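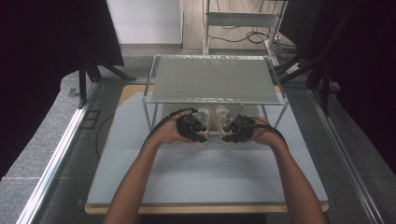 Robot Learning Lab, Unit 4: Gathering Demonstrations by Hand
Course notes, Samira Chamoun
Lab sections: Konrad Tokarz and Hala Masri

What this unit covers

In Unit 3 we trained a small policy on a data set somebody else had collected. Everything came neatly packed and the loss went down. Now you get to make the data yourselves, and I think this is the best part of the course! You will learn more about why policies fail from one afternoon of collecting than from a month of reading loss curves.

By the end of the unit you should be able to write a task sheet another team can follow, collect a usable set of two-handed demonstrations with hand-held grippers, and go through your own recordings and decide what to keep. Read sections 1 to 4 before your lab section. Section 5 is for afterward.

1. What counts as a demonstration

For us, a demonstration (also "episode" or "demo") is one complete run at the task by one person, with everything recorded on the same clock: the head camera video, the position and orientation of each gripper over time, and how far open each gripper is. The person is called the demonstrator. The learning system gets the video and the gripper widths as input and has to predict where the grippers should go next.

Notice what is missing. The system doesn't get your intentions. If you stop in mid-air to think about where to put a cup, the recording says "at this point, stop in mid-air," and a policy trained on enough of these will stop there too. Last January we had a policy that paused beautifully before every single placement. It had learned that from all of us.

Why hand-held grippers and not teleoperation? Speed, mostly. With a gripper in each hand you move almost the way you would without them, and you feel the contact when a cup touches a wire or tips against its neighbor. The price is that your arm can do things the robot's arm can't. Your wrist is very generous. Konrad will show you the reach limits in the lab, and the checking script (Section 5) flags any path the robot couldn't follow.

2. The rack task

The task for this unit is called rack loading. Two light plastic cups, one per gripper, go in at the front opening of a low wire rack and end up standing under the shelf panel. It sounds like nothing. Then you try it, and you find that:

- the two grippers want the same space at the front of the rack
- the panel blocks part of the head camera's view once the cups go under it
- translucent cups are hard for the vision side, with highlights that slide around as you turn them
- the front crossbar is exactly where your gripper wants to be

I love this task. It is small enough to learn in a week and it has nearly every difficulty of two-handed work in it.

An episode starts with both cups standing on the board and both grippers open and off to the sides. It ends when both cups stand upright under the panel, released, and both grippers have backed out past the front legs. Backing out is part of the episode. Sille Arnardóttir's team forgot this one year, and their robot placed both cups perfectly and then stood there with its fingers still in the rack.

3. Setting up the station

Do these in order.

Check that the rack is square to the board. Leave it where it is for the first block; from the second block on you will move it (see below).
Run the cables behind your hands, up and out to the side. If a cable crosses the board between you and the rack, fix it before you record.
Open and close each gripper fully three times. The Dendari recorder uses this to set zero and full width.
Put on the head camera and look down at the middle of the rack. Your partner reads the preview and tells you when both grippers and all of the rack's front side are in view.
Do one practice run without recording.

Keep the curtains closed. The lighting in the bay is soft and even on purpose, and we will change it in Unit 6, when we want to see what breaks.

4. Collecting

Each team collects 133 episodes. Work in blocks of 24 and swap demonstrator and partner after every block. The leftovers at the end go to whoever has fewer good ones. Arms get tired before you notice, and tired demonstrators rest their wrists on the board.

Pace. Move at the speed you'd use to set a table for guests. Too slow and you record hesitation; too fast and the video blurs around the fingers. If you're unsure which one you are, ask your partner. They can tell right away.

Both hands. Most people place one cup, then the other. That's fine for some episodes. In others, bring the cups in together, side by side. Write down which you did, using the codes S (one after the other) and T (together). Do not switch strategy halfway through an episode.

Variation. Here is where good data sets are made. Between episodes, change the starting places of the cups. Between blocks, change the rack's position by up to a hand's width and turn it a little. Try not to be neat. People asked to place things "at random" make tidy rows, so use the Vuvon card deck: draw a card, put the cups where it says.

Mistakes. There are two kinds and we treat them differently.
A fumble you recover from (cup tilts, you straighten it, you carry on) is gold. Keep it, code it R. The policy needs to see what getting out of trouble looks like.
A fumble you can't recover from (cup rolls off the board, gripper loses tracking) ends the episode. Stop, code it X, reset.

Partner's job. The partner starts and stops the recorder, writes the codes and watches the preview. The partner does not reach in. A third hand in the video spoils the episode, however helpful it was meant to be.

5. Going through what you have

Upload to the Akl server the same day. Then play back every episode at double speed, both of you watching. Discard any where tracking jumps, where a gripper leaves the view for more than a second, or where the ending is missing. After that, run the reach check. Anas Aoun wrote it and keeps it up to date, so send him the odd cases, he enjoys them.

We pool the good episodes from all teams. The goal for the class set is 2000, and you will train on the whole pool as well as on your own part of it. Comparing the two is the heart of the Unit 5 report.

Questions to bring to lab

Where would you expect your own policy to hesitate, and why there?
Which of your habits would show up in the data without your meaning it to?
Suppose every episode in a set were coded T. What would the policy do when it finds one cup already in the rack?

To hand in

Task sheet (one page), code log, and a paragraph on the eight episodes you found hardest to keep or discard.

Reading: the chapter on copying errors in the course pack, plus the Plodovis lab notes on two-handed grasping, sections 1 and 2 only.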